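Tundatora Statements Corpus

Search this repository
Go
Advanced search

README

The Tundatora Statements Corpus is a collection of 3,000 public statements issued by the foreign ministries of Rivedell and Dosmont on the status of the Tundatora crossing. It is maintained by the Tanguy Institute for the study of negotiated borders. The present release is dated 28 June 2025 and replaces all earlier releases.

Contents

statements/ - one plain text file per statement, in English
originals/ - the same statements in the language of issue
metadata.csv - issuing ministry, form of statement, date of issue, topic codes
codebook.txt - definitions of the 29 topic codes
changes.txt - corrections made between releases

Files are encoded in UTF-8. A statement and its original share the same file number. Where a ministry issued its own English version, that version is used and the field "translation" reads "official". In all other cases the field reads "institute".

Scope

A statement is included if it was published in the name of a foreign ministry, its minister or its appointed spokesperson, and if it refers to the crossing, the demarcation talks or the observer mission. Remarks made by members of parliament, military commands and party offices are excluded, even when a ministry later quoted them with approval. In such cases only the ministry text is held.

Briefings with questions from the press are divided by speaker turn, and each turn by the spokesperson is stored as a separate statement. Users who wish to rebuild a full briefing should sort on the field "session".

Topic coding

Each statement carries at least one topic code and no more than four. Codes were assigned by two readers working separately. When the readers disagreed, the statement was passed to Odette Huet, editor of the corpus, whose decision was final. Both first readings have been kept in metadata.csv so that users may calculate agreement for themselves.

The codes describe what a statement is about. They do not record whether a claim made in it is accurate. A text that accuses the other side of breaking the truce is coded "truce - allegation" whether or not the observer mission later confirmed the event.
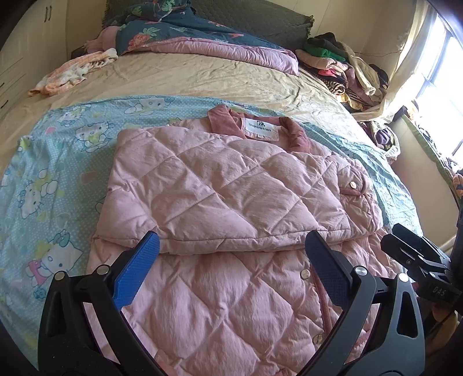 Known limitations

The two ministries do not publish at the same rate. Dosmont issues short notes, often several in one day, while Rivedell prefers a longer weekly text. Counts of statements should therefore not be read as a measure of diplomatic activity. Word counts are a safer basis for comparison, though they too favor the side that repeats its standing position in full.

The Rivedell ministry rebuilt its website during the second round of talks, and 49 statements from that period survive only in copies kept by the press office of the observer mission. They are marked "secondary" in the field "source". The Institute has compared 15 of them with printed bulletins and found differences in punctuation only - the rest could not be checked.

Place names are left as each ministry wrote them. The same village may appear under two names, and a list of paired names is given at the end of codebook.txt. The order of the names in that list is alphabetical and implies no view on sovereignty.

Permitted use

The corpus may be used for research and teaching. Users may quote single statements freely, with the name of the issuing ministry. The full set may not be redistributed without written consent. The Institute asks that published work state which release was used, as topic codes are revised from time to time.

Corrections

Reports of errors should give the file number and the field concerned. Requests to remove a statement are considered only when the text was wrongly attributed to a ministry. Corrections received before the end of July will be entered in the next release and listed in changes.txt.

Suggested citation

Huet, Odette (ed.). Tundatora Statements Corpus. Tanguy Institute, 2025.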